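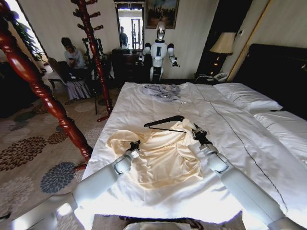 How to Make Up a Guest Bed Your Company Will Sleep Well In

By Razia Lodhi
5 August 2024

My mother-in-law is coming to stay for two weeks, so I have guest beds on the brain, and I thought I'd write down the way I do ours while I'm at it. There are fancier methods out there (my sister Nusrat Swati swears by a starched top sheet, bless her), but this one has served us through a lot of cousins.

Air the mattress first

Strip everything off the day before, right down to the mattress, and open a window if the weather lets you. Ours is an old Cusano and it gets a little stale when the room has been shut up. Sprinkle on some baking soda, go have your lunch, and then vacuum it off with the brush attachment, going slowly along the seams where the dust likes to settle. If you have a mattress protector, wash it now and make sure it's completely dry before it goes back on.

Wash the sheets even if they're clean

I know, I know. They've been folded in the closet since October and they look perfectly fine! But closet sheets smell like closet. A warm wash with half the detergent you'd normally use is plenty, and if you can hang them outside, so much the better. Pull them off the line or out of the dryer while there's still a touch of damp in them and smooth them with your hands as you fold.

Putting it all on

Start at the head of the bed with the fitted sheet and do opposite corners, top left and then bottom right, so it doesn't spring off on you. Lay the flat sheet wrong side up, with a good bit of extra at the top to fold back over the blanket later. Tuck in the foot only and leave the sides loose until you've done the corners.
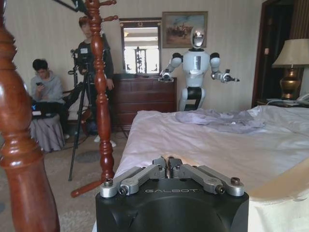

White sheet on the bed, beside the turned wooden bedpost.

For a corner, lift the hanging edge of the sheet a little way up the side and lay it on top of the mattress so it makes a triangle. Tuck in whatever is left dangling, then bring the triangle down and tuck that too. If you have a bed with tall posts you'll scrape your knuckles at least once, and I'd take my rings off.

Now the duvet. Turn the cover inside out, reach in and grab the two far corners, then take hold of the duvet corners through the fabric and shake the whole thing down over itself. It's easier with a second person, and much easier if you button the bottom before you start fluffing. I put out 4 pillows, two soft and two firm, and let people sort it out.

A few extras

Leave a spare blanket at the foot, a glass and a small lamp within reach, and some empty hangers for shirts and dresses. I also like to lie down on the bed myself for a few minutes with the lights off. Last summer that's how I found the clock on the dresser ticked like a woodpecker, and it lives in the hallway now.

Last updated: October 2024

Questions? Write to Razia through the contact page | © 2024 Marwat House Notes | Back to top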